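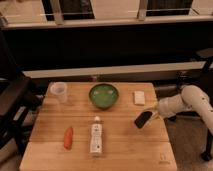

임신 오심·구토는 임신 초기에 나타나는 메스꺼움과 구토를 묶어 부르는 산과 용어로, 일상어로는 입덧이라 한다. 대개 임신 초기에 시작하여 중기로 넘어가면서 줄어들며, 아침에만 나타난다는 통념과 달리 하루 중 어느 때에나 발생한다. 식사 관리에서는 한 끼의 양을 줄이고 횟수를 늘리는 방식이 기본이 되고, 음식과 음료의 섭취 시점을 분리하기도 한다. 사진의 낮고 넓은 녹색 그릇과 반투명 플라스틱 컵 같은 평범한 식기로도 고형식과 음료를 따로 담아 낼 수 있으며 전용 용기는 필요하지 않다. 증상이 심하여 체중 감소, 탈수, 전해질 이상이 동반되면 임신오조로 구분하고 의학적 치료의 대상으로 본다.

명칭

한국어 의학 문헌에서는 임신 오심·구토, 임신 중 오심과 구토, 임신 구역·구토 등의 표기가 함께 쓰인다. 영어권에서는 nausea and vomiting of pregnancy를 줄여 NVP로 적는다. 영어 일상어인 morning sickness는 직역하면 아침병이 되지만, 증상의 시간대를 정확히 반영하지 못하므로 임상 기록에서는 잘 쓰지 않는다. 임신오조는 라틴어 계열 용어인 hyperemesis gravidarum에 대응하며, 과거 문헌에는 임신 악조라는 표기도 보인다. 입덧이라는 낱말은 넓게는 구토 없이 입맛이 변하거나 특정 음식을 찾는 상태까지 포함하여 쓰이므로 의학 용어와 범위가 완전히 일치하지 않는다.

원인

정확한 발생 기전은 확정되지 않았다. 호르몬 변화와 유전적 요인이 함께 작용하는 것으로 설명된다.

사람융모성생식샘자극호르몬(hCG)은 혈중 농도가 높아지는 시기와 증상이 심한 시기가 겹친다는 점에서 오래전부터 원인 물질로 거론되었다. 다태임신과 포상기태처럼 이 호르몬의 농도가 높은 상태에서 증상이 심한 경향도 근거로 제시된다. 다만 개인별 농도와 증상의 강도가 항상 비례하지는 않는다. 에스트로겐과 프로게스테론은 위장관의 운동을 늦추고 하부식도괄약근의 긴장을 낮추어 증상에 관여할 가능성이 있다.

성장분화인자 15(GDF15)는 태반에서 다량 생성되는 단백질로, 뇌간의 수용체에 작용하여 식욕 저하와 구역을 일으킨다. 이 단백질에 관여하는 유전자의 변이와 임신오조 사이의 연관성이 유전체 연구에서 보고되었다. 어머니나 자매가 임신오조를 겪은 경우 발생 위험이 높아지는 현상도 유전적 소인을 시사한다.

심리적 갈등을 주된 원인으로 보던 과거의 해석은 현재 받아들여지지 않는다. 불안과 우울은 지속되는 구토의 결과로 나타날 수 있으며, 이에 대한 지원은 신체 증상의 치료와 병행한다.

위험 요인

이전 임신에서 임신오조를 겪은 병력은 재발의 중요한 예측 인자이다. 그 밖에 다태임신, 포상기태, 임신오조의 가족력, 멀미나 편두통의 병력이 위험 요인으로 꼽힌다. 에스트로겐이 포함된 피임약을 복용할 때 구역을 경험한 사람에게서도 발생률이 높게 나타난다. 위험 요인이 없는 임신부에게서도 심한 증상이 생길 수 있다.

증상과 경과

주된 증상은 구역, 헛구역질, 구토이다. 냄새에 대한 민감도 증가, 침 분비 과다, 피로, 특정 음식에 대한 혐오가 동반되기도 한다. 증상을 일으키는 자극은 개인에 따라 다르며 조리 중의 기름 냄새, 향수, 더운 실내 공기, 차량의 흔들림 등이 흔하다. 공복 상태가 길어질 때 구역이 심해지는 사람이 많다.

대부분은 임신 20주 이전에 증상이 소실되거나 뚜렷하게 줄어든다. 일부에서는 분만 때까지 지속된다. 초기에 없던 구토가 임신 중기 이후 새로 나타나면 입덧으로 단정하지 않고 다른 질환을 먼저 확인한다. 복통, 발열, 두통, 시야 장애, 혈압 상승이 동반되는 경우도 마찬가지이다.

진단과 평가

진단은 병력과 진찰 소견을 바탕으로 하며, 다른 원인을 배제하는 과정이 포함된다. 감별 대상에는 위장염, 담낭 질환, 간염, 췌장염, 충수염, 요로감염, 갑상샘 기능 항진증, 당뇨병성 케톤산증, 약물 부작용이 있다. 임신 후기에는 전자간증과 임신성 급성 지방간도 고려한다.

중증도 평가에는 구역이 지속된 시간, 구토 횟수, 헛구역질 횟수의 3개 항목을 점수화하는 방식이 널리 쓰인다. 점수는 경과를 비교하는 보조 수단이며, 체중 변화와 수분 섭취량, 일상생활 수행 정도를 함께 본다. 증상이 심한 환자에게는 전해질, 신장 기능, 간 기능, 혈당 및 케톤 검사를 시행할 수 있다. 소변 케톤은 섭취 부족을 살피는 데 쓰여 왔으나 단독으로 탈수의 정도나 중증도를 판정하기에는 적합하지 않다. 초음파검사는 임신 주수와 태아 수를 확인하고 포상기태를 배제하는 데 이용된다.

기록지

자가 기록지는 진료 간격 사이의 변화를 파악하기 위한 도구이다. Drener 기록지는 Eifion Morris가 고안한 양식으로, 섭취한 음식과 음료, 구토 시각, 복용 약물을 한 면에 적는다. 초판은 음식과 음료를 같은 칸에 적게 하였으나 제2판에서 두 칸으로 분리되었다. Plemach 산과 외래에서 수집한 기록지 1,180부를 검토한 Morris의 보고서는 음료 칸의 누락이 음식 칸보다 많았다고 적고 있다. 이 보고서는 기재 양상만을 다루었고 치료 효과는 평가하지 않았다. 개정 양식의 배포일은 2021년 3월 5일로 표기되어 있다. Lloyd 양식은 같은 항목을 시간순 대신 증상별로 배열한 변형이다.

식이와 생활 관리

경증에서는 식사와 생활 방식의 조정을 우선 시도한다. 소량을 자주 섭취하여 공복과 과도한 포만을 모두 피하며, 기상 직후 증상이 있는 사람은 일어나기 전에 크래커나 마른 빵을 조금 먹기도 한다. 기름지거나 향이 강한 음식, 매운 음식이 증상을 유발하면 제외한다. 단백질을 포함한 간식이 탄수화물만으로 구성된 간식보다 구역을 덜 일으킨다는 소규모 연구가 있다. 찬 음식은 가열한 음식보다 냄새가 약해 견디기 쉬운 경우가 있다.

수분은 한 번에 많이 마시지 않고 나누어 섭취한다. 물을 마시기 어려우면 얼음 조각, 묽은 과일 음료, 경구 수액을 이용할 수 있다. 식사와 음료 사이에 간격을 두는 방법은 위의 팽만을 줄이려는 목적에서 권장되지만 근거의 수준은 높지 않다. 일시적으로 음식 종류가 제한되더라도 경증에서는 태아 발육에 영향을 주는 경우가 드물다.

철분이 함유된 보충제는 위장 자극을 일으킬 수 있다. 이 경우 의료진과 상의하여 임신 초기에는 엽산 단일 제제로 바꾸거나 복용 시각을 조정한다. 엽산까지 임의로 중단하는 것은 권장되지 않는다.

생강은 구역을 줄이는 효과가 일부 임상시험에서 확인되었으나 구토 횟수에 대한 효과는 일관되지 않다. 항응고제를 복용하는 사람은 생강 보충제를 사용하기 전에 상담이 필요하다. 손목의 내관혈을 누르는 지압은 위해가 적은 방법으로 분류되며, 효과에 관한 연구 결과는 엇갈린다.

약물 치료

생활 관리로 조절되지 않으면 약물을 사용한다. 피리독신(비타민 B6) 단독 또는 독실아민과의 복합제가 초기 약물로 흔히 선택된다. 독실아민은 항히스타민제로 졸음을 유발할 수 있어 운전이나 기계 조작에 주의한다. 반응이 부족하면 다른 항히스타민제, 메토클로프라미드, 페노티아진계 약물, 온단세트론 등을 고려한다. 메토클로프라미드는 추체외로 증상, 온단세트론은 변비와 심전도상 QT 간격 연장이 문제가 될 수 있다. 약물의 선택은 임신 주수, 동반 질환, 병용 약물에 따라 달라진다.

코르티코스테로이드는 다른 치료에 반응하지 않는 중증 환자에게 제한적으로 사용한다. 위식도 역류가 동반되면 제산제나 위산 분비 억제제를 함께 처방하기도 한다.

입원 치료

경구 섭취가 불가능하거나 탈수와 전해질 이상이 있으면 정맥 수액을 투여한다. 장기간 구토한 환자에게 포도당을 투여할 때에는 베르니케 뇌병증을 예방하기 위해 티아민을 먼저 또는 함께 보충한다. 저칼륨혈증과 저나트륨혈증은 검사 결과에 따라 교정하며, 나트륨은 지나치게 빠르게 올리지 않는다. 움직임이 줄고 탈수된 입원 환자에서는 정맥혈전색전증의 위험을 평가한다. 체중 감소가 계속되면 경장영양을 고려하고, 정맥영양은 감염과 혈전의 위험이 있어 다른 방법이 어려울 때 시행한다.

진료가 필요한 경우

음료를 삼켜도 유지하지 못하거나, 소변량이 뚜렷하게 줄고 색이 짙어지거나, 일어설 때 어지럽거나 실신한 경우에는 신속한 진료가 필요하다. 토사물에 피가 섞이거나 체중이 계속 감소하는 경우, 발열이나 심한 복통이 있는 경우도 해당한다. 당뇨병, 뇌전증, 갑상샘 질환 등으로 정기 복용 중인 약을 구토 때문에 유지하지 못할 때에는 증상이 심해지기 전에 담당 의료진에게 알린다.

같이 보기

임신오조
포상기태
다태임신
베르니케 뇌병증
경구 수액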